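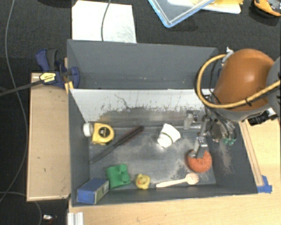
Ralness Shared Workshop
Build course, handout 2: fixing the bin and first picks

Clamp the bin to the bench before powering the arm. If it shifts, the taught positions are no use and you start again.

Keep the hose in a wide loop and tie it at the housing. Run the arm through its full reach by hand and look for snags.

Start with the ball, then the duck. Leave the spoon and brush until your grip height is right. Do 100 picks at low speed and write down every miss.

Bring your log in July.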